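Teaching the box: an afternoon with the Trolham robotics club

By Fathima Biswas
04/12/2020

I went over to the Trolham robotics club last week thinking I'd stay for twenty minutes, grab a quote and be home before dinner. I stayed until they locked up. Some of that was the snacks (thank you, whoever brought the poppy seed rolls), but mostly I got hooked on watching teenagers try to put one small thing inside another small thing, over and over, and argue about it the whole time.

The club is getting ready for the Pratska Cup, the regional student contest, and this year they've entered the household tasks division. I'd never heard of it. I covered the line-following race two years ago and the one where the little carts push each other off a mat, and I figured that was pretty much what school robotics was. The household division is slower and a lot fussier. Teams get a list of chores you'd do at a kitchen table or a bathroom shelf, and their robot arms have to do them with no one steering.

The trick, and I had to have this explained to me twice, is that the students don't write out every move. They do the chore themselves first, holding a pair of grippers in their hands, and all of that gets recorded. The program learns from the recordings. So a big part of the club's work right now is doing chores. One of the ninth graders told me her mother thinks this is hilarious.

Their project is called Trirotard. I asked what it meant and got three different answers, one of which I can't print. Boris Urban, the club's adviser, says it was the name of a folder on a shared drive back in July and it stuck. He teaches physics in the mornings and has run the club since it was a handful of kids soldering in a hallway.

"I told them to pick a nicer name before the entry form was due," he said. "They sent the form in without telling me."

The task on the go while I was there was the one they call the pink box. There's a storage box with a lid and a little latch, there's a small bottle, and the bottle is supposed to end up in the box with the lid shut. I have a box a lot like it at home with sewing stuff in it and I must open it ten times a week without a thought. Try it with two curved black fingers on each hand! I got a turn near the end of the afternoon and I want it on record that I knocked the bottle over before I'd even touched the latch.

You stand at the table with a gripper in each hand, and you have to keep your cables from dragging across whatever you're working on. I kept wanting to put one of the grippers down and just use my fingers. Boris says everybody does, and that the first month of training a new member is mostly him saying "grippers, please" from across the room.

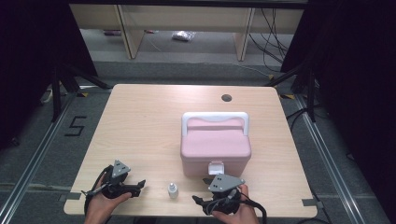

How many tries does it take?

More than I would have guessed. The club has 3257 recordings saved so far this season across all of its tasks, and 284 of those are the pink box. They want 1000 of the box alone before they call it finished. There's a chart by the door where you write down how many you did that day, and it's gotten a bit competitive. Two sisters on the team aren't speaking to each other about it (they were both laughing when they told me, so I think it's fine).

Not every try gets kept, either. If you fumble the bottle and recover nicely, they save it, and Boris is pretty firm about that, because the arm is going to fumble too and it ought to have seen somebody get out of trouble. If you fumble and say a bad word and start over, that one gets tossed. My own attempts went in the toss pile, all but the last one. I'm told I may have contributed to science.

They also change things up between tries. The bottle starts a little farther left, or the box gets turned a bit. I asked why they didn't just put everything in the same place and get really good at that, and a boy in a huge green sweatshirt looked at me with real pity. At the contest the judges set the table, and they won't set it the way you like.

What about the latch?

Ah, the latch. I heard more about that latch in one afternoon than I've heard about anything in my own house all year. It's little, it sits at the front edge of the lid, and the gripper fingers come at it from the side, so you have to sort of hook it. Half the team does it with the right hand and steadies the box with the left. The other half swears by the opposite. They had a vote and it tied, and for now they're recording both ways and letting the program sort it out, which Boris doesn't love.

"Pick one," he told them while I was standing there. "The computer can't read your minds, and you two don't agree anyway." They did not pick one.

The arms themselves are at the machine shop at Bednárik, the company on the ring road that does metal parts. The shop has been making new mounting plates for the club at no charge, and the plates should be finished this month. Until then it's all hand work. The students didn't seem to mind. A couple of them said they like this part best, and one said she'd started opening jars at home with just two fingers on each hand to see if she could. (She can. Pickles, so far.)

When is the contest?

The Pratska Cup hasn't announced its final schedule yet, and with the way this year has gone the club isn't buying any bus tickets. Teams may end up sending in video from their own rooms, with a judge watching over a call. Boris has the club practicing for either one. If it does go ahead in person, he needs two more drivers, so if you've got a van and a free weekend, please get in touch with the school office.

New members are welcome too, from eighth grade up, and you don't need to know how to program. You do need to be OK with doing the same chore forty times while someone next to you tells you you're holding it wrong. Bring a snack to share. I'm going back after the plates come in to see the arms have a go at the box, and I'll write that up for the next issue.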